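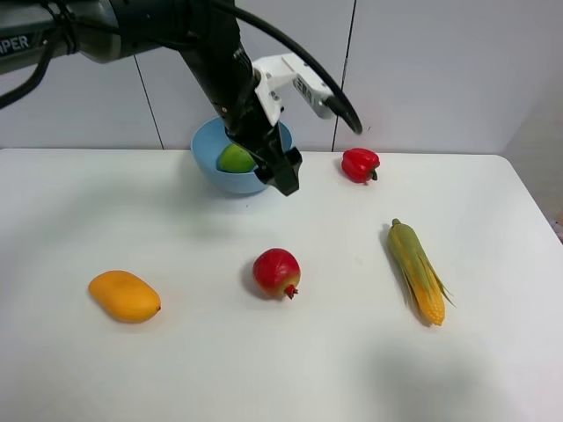

Home | Data | Recipes | Guides | Contact

Filed under: Food & Drink > Open data

# Drendville Market Prices

Shelf and stall prices for fruit and veg in Drendville, typed up from reciepts and chalk boards. 2463 rows, one CSV. Started in December, patchy before spring.

## What's in it

- `item` – plain name, lower case (lime, sweetcorn, leek)
- `shop` – Revby, Chauhan or market
- `price_p` – pence, whole numbers
- `unit` – each, kg, bunch, bag
- `note` – free text, mostly blank

Limes are priced each. Nets of limes go in as `bag`, don't mix them up when averaging.

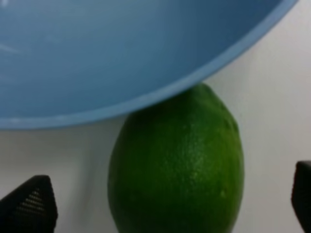 **Are sale prices included?**
Sale prices are in, marked `offer` in the note column. Filter them out if you want the normal price.

## Known problems

- Chauhan changed till software, so 2 weeks have no unit. Left blank, not guessed.
- Market rows are all from before 11am. Prices drop towards closing and we miss that.
- "corn" and "sweetcorn" both used. Meant to merge them, havent yet. Husk-on cobs are `each`, trimmed ones usually `bag`.
- Anything over 2000 pence is a typo, bin it. There are 5.
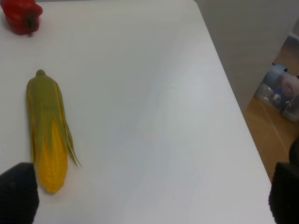
## Using it

Free for anything, credit Vimonden Food Data. Corrections welcome, send the row number and what it should say. No photos of receipts please, inbox is full.

Next update when the spring rows are typed up.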